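Minutes of the Workplace Group, Brundport office
May meeting, started 9:30 a.m.

Present: Fidelina Echeverri (chair), Pranab Sultana (minutes), and one person each from Plenby and Arboleda, who share the floor.
Apologies: Bider.

1. Minutes of the last meeting
Agreed with one change. The figure given for the blinds should have read $332. Pranab will correct the copy on the shared drive.

2. Gray fabric
Fidelina reported on the gray fabric now on the floor. The group looked at it before sitting down. Everyone was happy with the color next to the gray carpet. Plenby asked for the long folds to be left as they are and not pressed out.
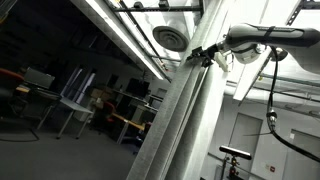
Item 2: gray fabric, with the desks and window on the left.

Arboleda asked if the fabric would make the desk side too dim in the afternoon. Fidelina said the ceiling strip can stay on and people can open the vertical blinds as they need to. Agreed to leave it for a month and ask the people who sit there.

3. Care of the fabric
Pranab has spoken to Bider, who supplied it. Their advice is to vacuum with a soft brush and to keep it away from wet mops. Small marks can be dabbed with plain water. It should not go in a dryer.

There was a longer talk about handling. Plenby's view is that the weave will lose its shape if people keep taking hold of it in the same spot.
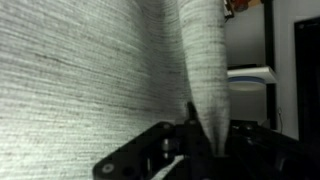
Fidelina did not think this was a serious worry with a cloth of this weight, but agreed to ask Bider if a spare length can be kept on hand. Their price for a second piece is $394, plus $82 for hemming. No decision until she has an answer.

Action: Fidelina to write to Bider.

4. Desks, chairs and boxes
The stack of cardboard boxes near the red chair was raised again. Arboleda said some are theirs and will be moved to the store room. Any box without a name on it by the end of May will be opened and the contents sorted.

The red chairs stay. Plenby would like the white table nearer the window – no objection, as long as the walkway is kept clear.

Action: Arboleda to move their boxes. Pranab to put up a note about the rest.

5. Cables
Cables on the carpet are to be taped down or run along the wall. Pranab has 2 rolls of floor tape at his desk.

6. Any other business
Plenby asked for the ceiling air vents to be added to the cleaning list. Agreed.

Meeting closed at 10:20 a.m. Next meeting in the same room, time to be sent out by Pranab.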